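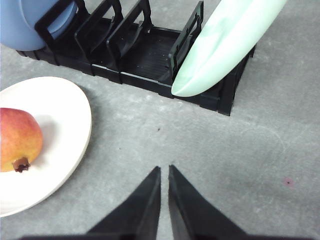 ## Golix two-finger gripper: kitchen handling set

We love this one. The Golix set comes with two slim black fingers, a wrist camera mount and the Feltamell practice sheet, which covers crockery, racks and soft fruit.

Matvii Moroz wrote the sheet and it's refreshingly short! The rules we'd stick on the wall:

- Start every run with the fingers slightly open and empty.
- Keep at least one free slot between plates until the operator has signed off the rack position.
- Approach an upright plate at its rim - never push against the flat face.
- Fruit on a plate is its own task. Move the fruit first, then change to the plate settings.
- Keep finger force at 15 N or under for anything you'd eat.
- Stop and re-check the camera mount after 200 picks, or after any knock.

**In the box:** 2 fingers, 4 spare tip pads, camera mount, hex key, printed sheet.

**Fits:** Korkia and Ikonen wrists. Older Ikonen wrists need the adapter ring, sold separately.

The July revision of the sheet adds a page on glossy plates, which can confuse depth readings under bright lights (try a dimmer lamp before you touch the software). Baptiste Arnaud looks after revisions, so send him your odd cases - he really does read them.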